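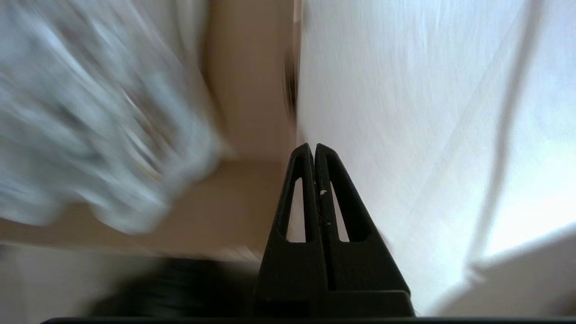

# Doorstop

A **doorstop** (also *door stop*, *door wedge*, or, when stepped on in the dark, several other things) is an object used to hold a door open, to hold it shut, or to keep it from swinging into a wall. The three jobs are quite different, and English has never troubled to give them separate names. A person sent to a hardware store for a doorstop has therefore a fair chance of coming home with the wrong one.

## Types

### Wedge

The wedge is a sloped block pushed under the free edge of a door. It works by turning the door's own push into pressure against the floor, so that the harder the door tries to close, the tighter the wedge grips. Rubber wedges do well on tile and smooth wood. On thick carpet most wedges sink in and travel slowly along with the door, offering company but little resistance.

Wooden wedges are the oldest form still in daily use. They are usually cut from scraps, often by the person who hung the door badly in the first place. A wedge with too steep a slope pops out; one with too shallow a slope slides all the way under and has to be fetched from the other side.

### Weight

A weighted stop sits on the floor in front of the door and relies on being heavy. Flatirons, bricks, sandbags, shells, and jars of coins have all been used. In the nineteenth century cast iron stops in the shape of dogs, flower baskets, and cottages became common in middle-class homes, and these are now collected by people who own more of them than doors. The fabric version, filled with sand or dried beans, is kinder to the toes. It is less kind to its owner if mice find the beans.

### Wall and floor stops

These are fixed in place and protect the wall from the doorknob. The best known is the coiled spring stop screwed to the baseboard, which has a rubber tip and makes a long twanging noise when flicked. The noise is of great interest to cats and small children. The rubber tip is lost early in the life of most spring stops, after which the bare metal end marks the door instead of the knob marking the wall.

Low dome stops are screwed to the floor itself. They are placed wherever the door needs them to be, and this is generally where people walk.

### Hinge stops

A hinge stop is fitted over the hinge pin and limits how far the door can open. It is neat, cheap, and out of the way. It also puts a good deal of force on a small patch of the door close to the hinge, and hollow doors have been known to give way there first.

## History

Doors that would not stay where they were put must be nearly as old as doors, but the early record is thin. Stones and lumps of wood leave little evidence of having been used as doorstops, and a stone that has been one looks much like a stone that has not.

The account roll of Talleck Priory for 1393 lists a payment for "a ston for the halle dore," followed by a second payment for carrying it in. Local historians have argued over whether this was a doorstop, a doorstep, or a replacement sill. Flor Sánchez, who edited the roll, favored the doorstop, and pointed to a later entry that fines a kitchen servant for falling over it. Her critics replied that a person can fall over a doorstep too. The matter has rested there, as far as such matters rest.

Self-closing hinges gave the portable stop a new importance. Once a door would shut by itself, somebody soon wanted it not to.

## Fire doors

A fire door is meant to stay closed so that smoke and flame are held back. It is heavy, it closes by itself, and it is often found between an office and the coffee. For these reasons it is among the doors most likely to be propped open, and fire codes in many places forbid the practice. Signs to this effect are sometimes mounted on the door at a height where the open position hides them.

The approved answer is a magnetic holder wired to the alarm, which lets go when the alarm sounds. The common answer is a chair.

## Slang use

In computing, a *doorstop* is a machine that is too old to be useful and too heavy to be thrown out lightly. The term suited the large Unix workstations found in university departments, many of which did go on to hold doors. Thick books are insulted in the same way. Authors seldom enjoy the comparison, although a book that can manage a fire door has at least been well bound.

In British usage a doorstop is also a very thick slice of bread, or a sandwich made from two of them.

## Collections

The Selvanayagam Collection in Winis holds 962 doorstops, of which 62 are on display at any one time. The rest are kept in the basement, sorted by weight on the advice of whoever built the shelves. The oldest dated piece is an iron hedgehog. The most asked about is a plain gray brick beside the entrance, which has no catalog number and is holding the door.

Visiting hours as of 2022-09-07 were mornings only, from June until the end of the school break.

## See also

- Baseboard
- Door closer
- Draft excluder
- Inclined plane
- Paperweight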